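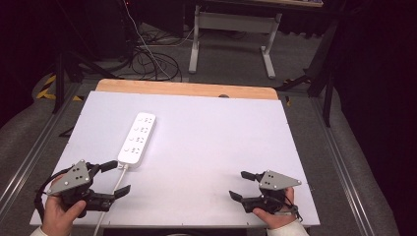
### 3.2 Paketverkäufe und Modernisierungsbudgets

Werden mehrere Wohnanlagen in einer Transaktion veräußert, weist der Kaufvertrag häufig nur einen Gesamtpreis aus. Für die Auswertung muss dieser Preis auf die einzelnen Objekte verteilt werden. Die Literatur verwendet dafür meist die Wohnfläche, seltener die Jahresnettokaltmiete. Beide Schlüssel führen zu Verzerrungen, sobald sich die Anlagen im Bauzustand deutlich unterscheiden. Eine schlecht instand gehaltene Anlage mit großer Fläche erhält im ersten Fall einen zu hohen Wert. Im zweiten Fall wirkt sich aus, dass lange nicht angepasste Bestandsmieten wenig über den Preis aussagen, den ein Käufer mit Modernisierungsabsicht zu zahlen bereit ist.

Untersucht wurden die Portfolios von drei Erwerbern, im Folgenden nach der jeweiligen Objektgesellschaft als Brelent, Disetti und Makano bezeichnet. Brelent und Disetti haben jeweils ein Paket aus zwei benachbarten Anlagen übernommen. Makano kaufte eine Einzelanlage und dient als Vergleichsfall. Verkäufer war in allen Fällen die Van Damme Wohnbestand, die sich aus dem Marktsegment der älteren Mietwohnungen zurückzog. Der gemeinsame Verkäufer erleichtert den Vergleich, weil die Zustandsberichte nach demselben Schema angelegt sind.

Für die Aufteilung des Paketpreises wird der erwartete Modernisierungsaufwand je Anlage vom vorläufigen, nach Miete ermittelten Teilwert abgezogen. Die Differenz zum tatsächlichen Gesamtpreis wird anschließend proportional zurückverteilt. Das Verfahren setzt voraus, dass der Käufer den Aufwand vor Vertragsschluss kannte. Bei Disetti ist diese Annahme durch die Unterlagen aus der Ankaufsprüfung gedeckt. Bei Brelent lag zum Zeitpunkt der Beurkundung nur eine Schätzung für Dach und Fassade vor – die Haustechnik war darin nicht enthalten.

Gerade die Haustechnik erweist sich als die unsicherste Position. Dach, Fenster und Fassade lassen sich von außen oder anhand der Wartungsakten beurteilen. Für die Elektroinstallation in den Wohnungen gilt das nicht. Als Hilfsgröße wurde daher bei den Begehungen erfasst, ob die Mieter in Küche und Wohnzimmer dauerhaft mit Steckdosenleisten arbeiten (Gerätetyp siehe Abbildung 2). Eine dauerhafte Nutzung deutet auf eine zu geringe Zahl fester Steckdosen hin, ist aber kein Nachweis für veraltete Leitungen. Die Angabe geht deshalb nur als Ja/Nein-Merkmal in das Modell ein und wird nicht monetär bewertet.

Die Budgets der Erwerber sind nach Gebäudehülle, Haustechnik und Außenanlagen gegliedert. Makano führt Aufzüge unter Haustechnik, Disetti dagegen als eigene Position; für die Auswertung wurden sie einheitlich der Haustechnik zugeordnet. Kosten für Leerstand während der Bauzeit sind nicht enthalten, auch dort nicht, wo der Käufer sie in seiner internen Kalkulation ausweist.

Mit der Korrektur um den Modernisierungsaufwand verschiebt sich der Teilwert bei Disetti zugunsten der jüngeren Anlage. Bei Brelent ändert sich die Rangfolge nicht, der Abstand zwischen den Objekten wird jedoch kleiner. Ob dieser Unterschied auf den Bauzustand oder auf die unvollständige Schätzung zurückgeht, lässt sich mit den vorliegenden Daten nicht trennen. Die Brelent-Werte werden in Abschnitt 3.3 deshalb in beiden Varianten geführt, mit und ohne Zuschlag für die Haustechnik.

*Abbildung 2: Steckdosenleiste mit weißem Anschlusskabel.*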